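Guides > Sikitz Bench Lathe > Section 3: Fitting the Clotness Chuck

Section 3: Fitting the Clotness Chuck 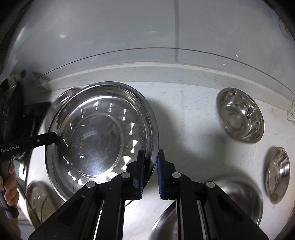
The box says the chuck goes on in 2 minutes. Allow almost 16 for a first fitting, and more if your lathe came to you secondhand. Most of that time is cleaning, and skipping the cleaning is how people end up writing to us about wobble.

Before you start

You need the chuck, the key, the three mounting bolts, a clean rag and a dial indicator. The Pascual indicator sold with the deluxe kit will do. A cheaper one will probably do as well, whatever the kit leaflet claims.

CAUTION: Unplug the lathe. The power switch is not a substitute, and neither is the red stop button.

1. Wipe the spindle nose and the back of the chuck. Run a fingernail over both faces. If you feel a ridge or a chip of metal, wipe again.

2. Lay a scrap board across the bed under the spindle. The chuck is heavier than it looks, and a dropped one will dent the ways.

3. Lift the chuck onto the spindle nose and turn it until the bolt holes line up. Do not pull it into place with the bolts. If it won't seat by hand, something is dirty or you have the wrong backplate.

4. Start all three bolts by hand, then snug them a little at a time, moving from one to the next.

5. Clamp a straight steel rod in the jaws and set the indicator against it, close to the chuck. Turn the spindle by hand and watch the needle.

6. If the reading is over the limit on your test card, loosen the bolts, tap the high side lightly with a soft mallet, tighten and check again.

7. Remove the key. Put it back on its hook before you plug the lathe in.

NOTE: The test card was filled in at the Ikthorpe shop with that shop's rod. Yours may not be as straight. Before you blame the chuck, turn the rod half a turn in the jaws and measure a second time. If the high spot moves with the rod, the rod is bent.

NOTE: Some forum posts suggest shimming the backplate with strips cut from a soda can. We tried it. The reading looked better for an afternoon and then got worse, and we can't recommend it.

CAUTION: Don't use the "self-centering" claim as a reason to skip step 5. It refers to the jaws moving together. It says nothing about how well the chuck sits on your spindle.

Run the lathe at its lowest speed for a few minutes, unplug it and check the bolts once more. Setting the jaw stops is covered in Section 4.

Revised Jan 14, 2021, by Divina Tagle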